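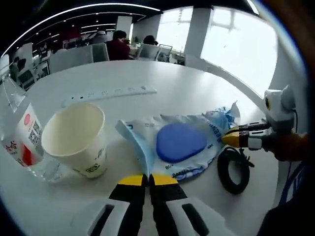 Bindier Extends Opening Hours of Its Evora Reading Rooms

Dec 16, 2022
Filed under: Community News, Libraries

Bindier has confirmed that its reading rooms in Evora will remain open until 9 p.m. through the winter term. The head of public services spoke with this newsletter following the November review of the service.

"Requests for later hours came mainly from residents who work during the day," the head of public services said. "In the past year we issued 3777 reader cards, and many of those readers could visit only on weekends."

The evening service will begin with 41 seats on the ground floor. The map collection, formerly held at the Fuentealba annex, will be available on request until 6 p.m. Asked whether the annex would reopen, the head of public services said that no decision had been made. "The roof must be repaired first – the work is with the contractor, and we expect a report in the spring."

Borrowing rules are unchanged. Readers may keep books for 21 days and may renew them once, in person or by telephone. "We would ask readers to bring their cards," the head of public services added. "The evening desk cannot issue replacements."

Print this page | E-mail this article

Recent items
Jillel Branch: Children's Hour Moves to 11 a.m.
Fuentealba Annex: Notice to Readers
Holiday Closing Dates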